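Notebook entry, Sunday, Cell 2, bimanual sorting bench
Kept by Gergely Halász. Countersigned entries are marked IS (Ilona Szabó).

Purpose of the session
To bring the bench rules for two-arm sorting in line with the site procedure issued in June, and to record which of them are workable as written. The Stadside procedure was drafted for single-arm cells. Several clauses assume that one operator supervises one tool and need to be restated for this bench.

Rules as adopted today
Rule 1. One arm enters a bin at a time. The second arm holds outside the rim, gripper open, until the first has withdrawn above rim height. The planner enforces this with an interlock, but the operator shall not rely on the interlock alone.

Rule 2. Speed over the bins is limited to 200 mm/s for either arm. The previous limit had been set in two configuration files with different values. The Balura file is now the only source and the other copy has been removed.

Rule 3. Cylindrical items are gripped upright and released upright. No item is released above rim height, even when the bin below is known to be padded.

Rule 4. Bin positions are checked before the first cycle and again after any manual contact with the table. A bin that has been moved by hand is treated as unregistered until the check is repeated.

Rule 5. The operator remains at the stop control whenever either arm is enabled. Conversation with visitors takes place with both arms disabled. (IS: add to the door notice as well.)

Rule 6. Gripper tags are read aloud and entered in the log at the start of every session. Two sessions last month cannot be matched to a gripper, and the wear record for those fingers is incomplete as a result.

Observations
Run of 22 cycles in the morning, all under the new limits. Rule 1 was triggered 14 times. In most cases the wait was short and the holding arm resumed without operator action. On two occasions the arm held correctly but resumed from a position lower than the one in which it had stopped. This is not acceptable under the procedure and the cause has not been found. Csonka log saved for both events.

The reduced speed adds about 17 seconds to a full sort. Ms. Szabó asked whether this would be raised as an objection by the Poveo project. It may be, but the limit stands. Throughput is not a ground for exception under the procedure, and any request for one must be made in writing before the session concerned.

Rule 3 was disputed at first. The earlier practice allowed a small drop for light cans, and the release height was left to the operator's judgment. Different operators used different heights, so their results could not be compared. The wording above removes the choice.

Open points
Clause on shared workspace: "adjacent" is not defined. We have read it to mean any point from which the open fingers could reach the rim of the occupied bin. To be confirmed.

Status lights: the procedure requires the operator to confirm the state of both arms but does not say where the meaning of each color is to be posted. A card will be fixed beside the stop control.

Left gripper tag entered as 135-3. Blue can over the red bin in the left gripper, right gripper open and empty near the front rim of the white bin. 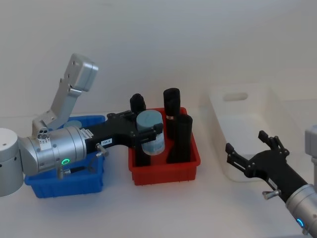 Actions before the next session
Halász: trace the resume height fault using the two saved logs. No unattended holds until this is closed.
Szabó: submit the proposed definition of "adjacent" and the revised Rule 3 for review.
Both: repeat the bin position check with the table cleared, and replace the printed rules in the binder. The old sheet is to be struck through and retained.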